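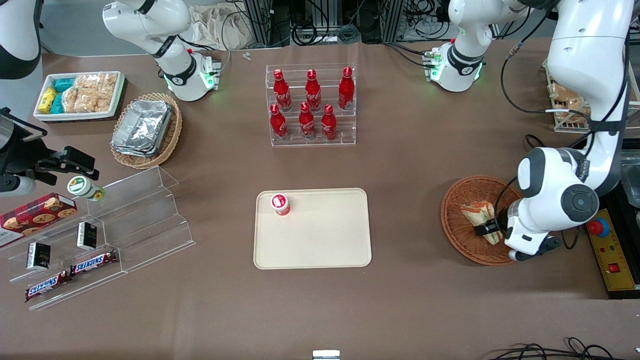 Clanness Investment Club
Minutes of the regular meeting, 12 March 2021

Present: Ekua Ankrah (chair), Kwaku Quaye, Sena Nutsugah, Akosua Nartey
Apologies: Simone Guimarães
Minutes taken by: Akosua Nartey

1. Minutes of the last meeting
The January minutes were read and accepted with one change. Under item 4, "Berisha bond fund" should read "Berisha short-term bond fund."

2. Cash and contributions
Kwaku reported that all February contributions are in except one, which was paid on Monday and has not cleared. The brokerage cash balance is higher than the club usually keeps. Two maturing certificates paid out within a week of each other and the money has not been put back to work. He asked that this be dealt with under item 4.
The bank has changed its statement cycle, so monthly figures will now reach members a few days later than before.

3. Review of holdings
Erkholm: The dividend was paid as expected and reinvested. Sena went through the annual report. Debt is down from last year but the company gave no guidance for the second half. Agreed to hold.
Ekeck: The price has dropped since the club bought. Ekua said the reasons for buying were long-term and still stand. Sena disagreed and said the club should set a price at which it would sell. After discussion it was agreed to hold for now and for Sena to bring a proposed sell price to the next meeting.
Berisha short-term bond fund: No change. Kwaku noted that the yield no longer covers much more than the fund's fee. To be looked at again in the summer.

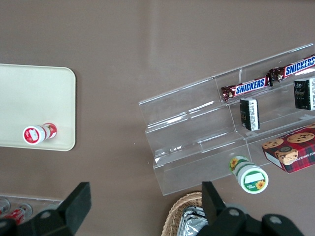 Tray, snack stand and drinks on the table.

4. Use of cash
Three options were put forward: add to Erkholm, add to the bond fund, or start a position in a broad index fund. Akosua spoke for the index fund because the club holds only two individual companies. Kwaku preferred to keep part of the cash back in case of withdrawals.
Motion (Nartey, seconded Nutsugah): to put $1000 into a broad index fund and keep $500 in cash, with the remainder left where it is until the next meeting. Carried, three in favor, one abstaining (Ankrah).
Kwaku to place the order. Akosua to send members the fund's fact sheet.

5. Member withdrawals
The present rule asks for 10 days' notice in writing. Ekua asked if email counts as writing. Agreed that it does. Wording to be added to the club agreement and signed by all members, including Simone.

6. Tax forms
Kwaku has the brokerage forms and will prepare each member's share. Members who have moved should send him their new address.

7. Other business
Sena asked for the Ekeck purchase records to be put in the shared folder. Kwaku will scan them.

Meeting closed at 8:40 p.m. Next meeting to be set by email.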